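Derville Cord Library: Frequently Asked Questions

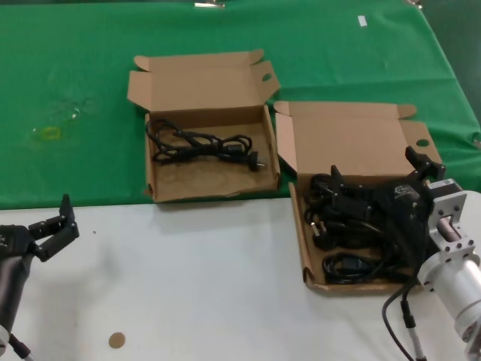
Two of our mailer boxes, lids up. The one on the left has room for more.

What is the Cord Library?
A shelf at the Derville branch where power cords go to be borrowed. You take one home, see if it fits your monitor, and bring it back or keep it.

How many do you have?
3,475 at the June count. We do not plan to count again.

Why cardboard boxes?
We tried drawers. The plain brown mailers fold shut, stack well and cost very little. The lids have a finger hole, so you can get one open while holding a cord in your other hand, as you will be.

Can I ask for a box with only one cord in it?
Yes. Those are called singles, and they are popular with people who have met the other kind.

How should I coil a cord before returning it?
Loose loops, a hand's width across, plug on the outside. Please don't wind it tightly around your elbow. We can tell.

How many can I borrow?
Up to 5 at a time, for 3 weeks. Late fees don't exist, but we do sigh.

I have a bag of old cords. Will you take them?
Bring them to the desk before 2 p.m. No cracked insulation, no bent prongs, nothing held together with tape. Phone chargers go to the Pernia branch, which asked for them and has regretted it.

Which cord fits my printer?
Bring the old one, or a photo of the socket. "Black, sort of medium" describes most of the collection.

Do you lend adapters?
Try Bristau.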